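Draft Gaps Under Interior Doors – Project Report

Building Science Elective, Spring Term
Theerawat Sriwong

3. Background

Most houses with forced air heating have one large return grille in the hallway and none in the bedrooms. When a bedroom door is closed, the supply air has to get back to the hallway somehow, and usually the only way is the gap under the door. If the gap is too small, pressure builds up in the room and less warm air comes in.

I wanted to find out how much the size of the gap matters in an ordinary house. I used my aunt's place on Jirkora Street, a single-story house of 2309 square feet. She let me work there for most of May as long as I was out by dinner.

4. Method

I picked two bedrooms on the same duct run. The first has the original door, with a gap of 11 mm over bare floor. The second was rehung after new carpet went in, and its gap was 19 mm before the carpet and much less after. I pulled the carpet back at the doorway for half of the readings.

Pressure between each room and the hallway was read with a Veltis handheld gauge borrowed from the department. One tube went under the door and the other stayed in the room with me. Each reading was taken with the blower on high, after waiting for the number to settle.
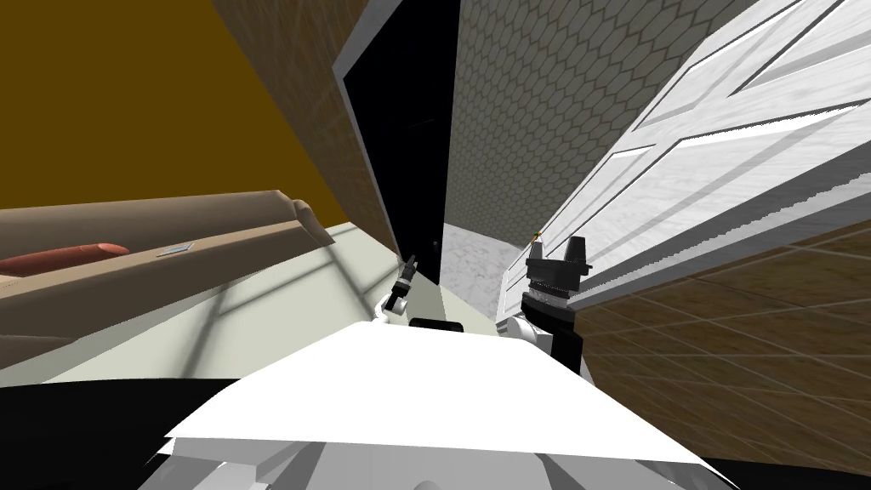
Doors to the other rooms stayed open the whole time, and so did the damper in the main trunk. I turned off the bathroom fan and the kitchen hood – on the first afternoon I forgot the hood, and those readings were thrown out.

5. Results

The carpeted doorway gave the highest pressure by a clear margin. With the carpet pulled back, the second room read lower than the first, as the wider gap would suggest. Opening either door a hand's width brought the reading close to zero.

6. Problems

The gauge drifts when it warms up, and I should have zeroed it more often. Wind was a factor on two afternoons. I also had no way to measure airflow at the supply register, so I can only report pressure.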